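Bench notebook, small goods room, Lirkthorpe
30/03/2019

Picking up where the last entry broke off, which was in the middle of a sentence about glue, and I've lost the thread of it, so the glue can wait. Today was baskets and blocks, a nice quiet job and one I'd been looking forward to all week.

The background, for whoever opens this in April and wonders why there's wicker all over the shelves: the Kutby play sets are going to have a basket in them instead of the cardboard tray. A basket is a thing people keep. My grandmother had one on her hall table for forty years with keys and string and dead batteries in it, and I'd be pleased if one of ours ended up the same way. The sample came over from Dovhaniuk wrapped in more paper than it needed (I kept the paper, it's good paper, bottom drawer). I wiped down the white table and had a proper look at the weave from the side, down at table height, before putting anything in it.

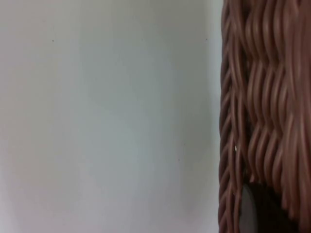
I ran the back of my hand along the outside, the way you'd check a sanded board, and then did it again with a scrap of old nylon stocking, which is the better test by a mile. Stocking finds every little end that a hand forgives. It caught twice, both times low down on the outer wall, and both times it was a strand end that hadn't been tucked far enough back. I pushed them in with the bone folder and they stayed put while I was working, though I'll go over them again after it has been handled a bit. If we take the full 300 I'd like a note on the order asking for the ends to be tucked on the inside of the turn. I'll word it kindly. Whoever makes these knows far more about wicker than I do.

The rim I have no complaints about at all. It's thick and twisted like rope and it's lovely to pick up by. I had worried that brown this dark would look gloomy next to the painted blocks, and I'm happy to write down that I was wrong, because the colors sit beautifully against it. The blue especially! I'd been pushing for a natural straw shade since the winter, so please nobody read this page aloud at the planning table.

Then on to the blocks. I got out a few of the cubes from the second paint batch, the blue and the red, and tried them in and out of the basket for most of the morning, partly for work and partly, I admit, for the pleasure of it.
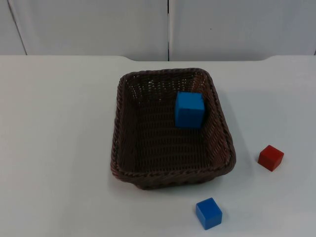

The sloping sides do more than I expected. A cube dropped near a corner tends to slide down and settle against the wall, and a small child reaching in can get fingers behind it without much of a fight. With straight sides it would wedge, as it did in the old Borkard box, which those of us who were here will remember with no great affection. The floor has enough texture to keep things from skating about. It also makes for a softer sound. I dropped one from a hand's height over and over and it never got beyond a sort of friendly knock, and parents will thank us for that.

Paint: I like the matte better than the gloss. Gloss showed every fingerprint by lunchtime on the last lot. The softened edges feel right in the hand too, so please leave the sanding alone now. The grit written on the jig is 300, which is what I used for the last pass, and I don't want anyone going finer just because there's a new pack open.

What I haven't settled is the lining. Cloth would hide the weave, and the weave is half the charm, but small gaps in the walls mean sand and crumbs will find their way through onto somebody's carpet. I cut a liner out of plain cotton, 60 cm of it off the roll, and it bunched horribly in the rounded corners. I'll try again with darts, or give up and be glad of it.

To do: stocking test again. Write the strand note. Find the lid for the blue tin before it skins over. Ask about labels, and whether they tie to the rim or get stitched on.

Tea was had. Table wiped. Sample is on the second shelf, please don't keep pencils in it.

2 comments

Darts won't help on a curve that tight. Try cutting the liner on the bias, and come and borrow my pattern weights if you want them.

I read it aloud at the planning table. Also the blue tin lid is under the radiator.

Shared 2 times
Last updated: April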